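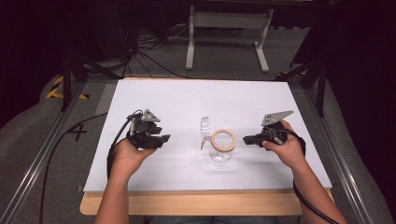
Fig. 1. Glass jar and roll of tape on a white board.

Film and the Built World
Handout 4: Stairs, Doorways and the Long Way Into a Room
November 2019

Welcome back, everyone. I promised last time that we would slow down a little, and this week we really will, because we are going to spend the whole session on how people in movies get from one part of a building to another. It sounds like a small thing! But once you start watching for it you will find it hard to stop, and I apologize in advance to whoever shares your couch.

Where we left off

Last week we talked about rooms as if they were boxes with one side missing, and that is how a great many of them were built. A studio set usually had three walls and often no ceiling, so the lights could hang overhead and the camera could back away as far as it liked. Keep that in mind as you read, since a doorway on a set very often leads to nothing more than a painted flat and a patch of floor. The set designer has to make us believe in the hallway beyond it.

Staircases

A staircase gives a director height without moving the camera much. Somebody at the top has the upper hand (usually), somebody at the bottom is waiting or pleading or has just come in from the rain, and the landing in between is where minds get changed. Notice how many arguments in older dramas happen on a landing. Notice too how wide those stairs are. No family of ordinary means ever needed a staircase that size, but two actors and a camera crane did.

When you watch the two clips on the course page, please write down which way the stairs curve and who is standing on the outside of the curve. Then watch again with the sound off. I know that feels silly, but do it anyway.

Corridors

Corridors are the cheapest way to make a building feel large. The old trick is forced perspective: the walls draw together, the floor rises slightly, the doors get smaller toward the back, and a hall you could cross in a few steps seems to go on forever. The trouble is that an actor who walks too far down it turns into a giant, so watch for the moment when he stops, or turns off through a side door a bit sooner than you expected.

Silent German films pushed this much further than Hollywood cared to, with slanted walls and painted shadows. We will come back to them in handout 6, so don't worry if the reading mentions titles you haven't seen.

Doors

Comedies live and die by doors. A farce needs plenty of them, all visible at once, and each one has to shut with a good solid sound. Thrillers want just one door, a long way off, and preferably not quite closed. I'd like you to think about handles and hinges as well. Does the door open toward us or away? Who gets hidden behind it when it does?

Exercise for next time

Draw a floor plan of one interior from any film made before 1960. Pencil is fine and nobody is grading the drawing. Mark every entrance, the windows, and where you believe the camera stood. Under the plan, write no more than 644 words (yes, I chose an odd number, and yes, last year's limit of 1000 was too generous) on one entrance or exit and how the space shapes it.

You will probably find that the plan doesn't add up, with a kitchen sitting where the garden should be. Please leave the mistake in and tell me about it.

Reading: course packet, page 28 to the end of the chapter. The footnotes can wait.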